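Le rangement par couleurs, ou comment j'ai perdu 2 semaines

15 novembre 2019

Je me méfie des méthodes qui ont besoin d'un autocollant pour fonctionner. Celle que Kathleen Mulligan a rapportée d'une formation à Iltcombe en demande quatre, de quatre couleurs, à poser sur tout ce qu'on possède en papier : jaune pour ce qui attend, vert pour ce qui est réglé, rouge pour ce qui presse, bleu pour ce qu'on garde « par intention ». La méthode s'appelle Leltier. Le livre fait 208 pages et je les ai lues, y compris l'annexe sur les tiroirs.

Kathleen y croit. Elle m'a prêté son exemplaire en octobre avec un air de convertie, et comme mon bureau débordait franchement, j'ai dit oui. Je précise que je n'avais rien contre l'idée de départ. Les couleurs se repèrent vite, n'importe quel enfant de maternelle le sait, et je trie moi-même mes lessives sans avoir suivi de stage.

Le problème commence page 26, quand l'auteur affirme que le cerveau « lit la couleur avant le sens ». Admettons. Lit-il aussi la couleur avant de se rappeler ce qu'elle veut dire ? Parce que chez moi, au bout de quelques jours, je restais planté devant une facture d'eau à me demander si elle relevait du jaune (elle attend) ou du rouge (elle presse). Une facture attend et presse en même temps, c'est sa nature. J'ai cherché une réponse dans le livre, il renvoie à un module en ligne, payant.

Autre chose qui me gêne : les chiffres. On nous promet de gagner jusqu'à 3 heures par semaine. Sur quoi, mesuré comment, chez qui ? Aucune note, aucune source, seulement le témoignage d'un cadre prénommé Marc. J'aurais aimé savoir combien de temps Marc passait auparavant à chercher ses papiers, car pour en gagner autant il faut tout de même en avoir perdu beaucoup.

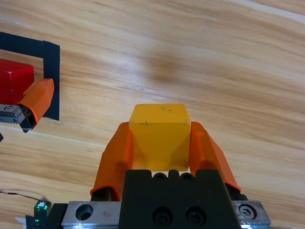
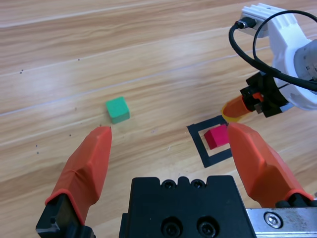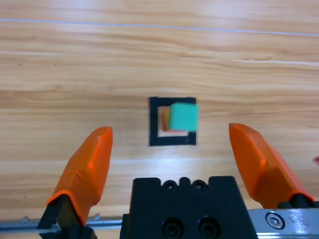 Club Hennessy – section Écriture et carnets

Revenons à mon bureau. J'ai acheté les chemises cartonnées de la marque Dralora, recommandées dans le livre avec une insistance que j'ai trouvée un peu commerciale. Elles sont correctes. Le rabat tient, l'élastique aussi. Quant au vert et au bleu, le soir, sous ma lampe à abat-jour, bonne chance pour les distinguer. J'ai rangé l'assurance de la voiture avec des lettres de ma tante pendant plusieurs jours sans m'en apercevoir.

Dayana Palomino, qui a tenu la comptabilité d'une menuiserie pendant des années, m'a demandé pourquoi je n'écrivais pas simplement le mot « eau » sur la chemise de l'eau. J'ai bredouillé quelque chose sur la charge cognitive. Elle m'a regardé sans répondre et elle a repris du café. Son système à elle consiste en une boîte par année et un trombone par mois, et elle a retrouvé devant moi la garantie d'un aspirateur dont elle s'était déjà débarrassée.

Je veux être juste : une chose a marché. Le premier soir, en sortant tout pour coller mes pastilles, j'ai jeté la moitié du tas. Des notices en portugais, des relevés d'une banque qui a changé de nom, un plan de ville. Kathleen y voit la preuve que la méthode porte ses fruits. Moi, j'y vois la preuve qu'il fallait jeter la moitié du tas, ce que j'aurais pu faire un dimanche de pluie et pour rien.

On me répondra que sans le livre je ne l'aurais pas fait. C'est l'argument de tous les régimes et de tous les abonnements de gymnastique, et je le trouve faible, même s'il m'agace parce que je ne sais pas bien le démonter. Il est possible que certaines personnes aient besoin d'un cadre, d'un vocabulaire et d'un élastique neuf pour s'y mettre. Il est possible aussi que j'en sois.

Pour l'instant, les pastilles rouges servent à marquer les pots de confiture entamés. Les bleues sont restées dans leur sachet. J'ai rendu le livre à Kathleen, qui m'a proposé le deuxième volume, consacré aux courriels – je lui ai dit que j'allais y réfléchir. La facture d'eau, elle, est payée.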